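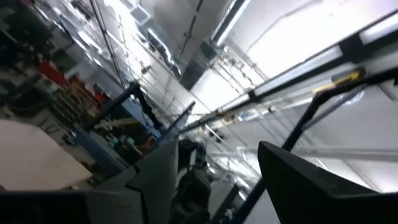 The workroom at Dreltgate, with its packed shelves

Could you spare us a few hours to help sort out a very full room?

We are looking for 3 patient, cheerful people to join Siiri Krūmiņa and Wouter Koster in going through the shelves and equipment in our workroom, which has been filling up happily ever since we moved in - and has now rather got away from us! There are small things in all sorts of colours, bigger things we keep meaning to find a home for, and one or two corners that even Wouter approaches with caution.

You don't need any experience, though a liking for labels would be very welcome. We'll be sorting, wiping down, boxing up and making a proper list as we go, with plenty of stops for tea. Sessions last two hours and run through August, and we pay 200 euros for the full set, plus your bus fare.

Some of the lifting is a bit awkward, so do tell us if you'd prefer the sitting-down jobs.

To put your name forward, write a few lines to Nhung Từ at the Dreltgate front desk by April 24, 2021.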